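Vornberg Small Ads Word List

README, version 7

What you get

A list of words and short phrases taken from household small ads in the Vornberg area, each with a plain meaning and a note on how far we trust it. There are 855 entries. The list comes as one text file with tabs between the columns, and a second file holds the notes that were too long to fit in a column.

It was put together by Thiện Phí and Nga Ninh, with spelling checks by Châu Lã. Lợi Lã wrote the sorting script. Bình Võ argued with most of the meanings and was right often enough that his objections are kept in the notes file under his initials.

Why we are wary of it

Word lists of this sort tend to be sold as a picture of how people talk. We doubt it. People writing a small ad are short of space, keen to sell and often copying the ad above theirs. "Hardly used" tells you how sellers write when they want money for a thing. It tells you very little about how the same person would speak of it to a neighbour.

We are also doubtful of the usual claim that small ads are honest because they are cheap to place. Our reading went the other way. The word "genuine" turns up mostly beside things where no buyer would have thought to ask.

Columns

entry: the word or phrase, in lower case, spelled as in the ad
plain: our meaning, in everyday English
kind: goods, state, price, place or plea
trust: high, fair or poor
note: a number pointing to the notes file, or blank

"Plea" was Nga's idea and covers phrases such as "must go" and "no time wasters please". Bình thinks it should be folded into price, on the grounds that every plea is about money in the end. The rest of us were not persuaded, though we grant that "sensible offers" could sit in either.

The trust column

Read this before using the list for anything. "High" means that all of the people who read the ad gave the same meaning without talking to each other first. "Fair" means they agreed after talking. "Poor" means they did not agree and we picked one. There is more "poor" than we would like, and the temptation to tidy it away before release was strong. Earlier versions did tidy it away, which is one reason to stop using them.

Agreement is a weak test in any case. Five people who read the same papers and live in the same few streets will agree on plenty of things that are wrong.

Where the ads came from

Most are from the Dretier, a free weekly sheet, and the rest from cards in shop windows, copied by hand. Cards with a phone number or a full name had those parts left out at the copying stage, so they were never in our files. We did not use ads for work, lodgings or animals.

The shop cards were copied in October. Anyone who wants to say something about garden goods should bear that in mind, as there are plenty of leaf rakes and hardly any paddling pools.

Known faults

Lamps and stands are badly handled. "Standard", "upright", "pole lamp" and "floor lamp" were entered as four separate things by two different readers, and we can't now tell whether the sellers meant four things or one. Treat the whole group as poor, whatever the column says.

"Cream" and "off white" were merged in version 6 and split again in this one. If your counts jump between versions, look there first.

The word "vintage" has note 30, the longest in the file. It can be skipped without loss by anyone who accepts that the word means "old".

Brand names have been kept only where people use them as ordinary words. "Cluremex" stays in, as sellers here use it for any folding clothes airer whoever made it. We were told that "Nseir" works the same way for kettles, but we found it in only one window and remain unconvinced.
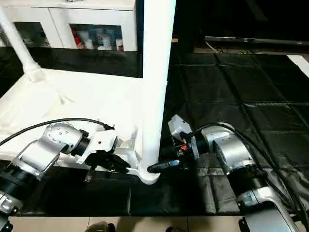
Spelling is left alone, and that causes trouble of its own. "Draws" for "drawers" is so common that marking it as a mistake looked silly, yet a search for the right spelling will miss every one. Châu added a second spelling in the note column for the worst cases. The job isn't finished and we make no promise that it will be.

What not to do with it

Please don't use the list to guess prices. The price words are there, the prices aren't, and we have already seen one attempt to work backwards from "bargain".

Please don't use it to show that one part of Vornberg is better off than another. The shop windows were chosen because they were on the way home.

We would also be slow to train any sort of spam filter on it. An anxious seller and a dishonest one use much the same words, and nothing in the list will help you tell them apart.

Changes since version 6

Cream and off white split again
Trust column restored in full
Repeated entries under "suite" removed
Lợi's script now keeps apostrophes
8 entries taken out because we could no longer read the handwriting

Use and thanks

Copy it, change it, pass it on. If you print any part of it, print the trust column too. Corrections are welcome, and a correction that comes with the wording of the ad it is based on will be dealt with sooner than one that says only that we are wrong. Disputed meanings go to Bình, who will probably dispute them further.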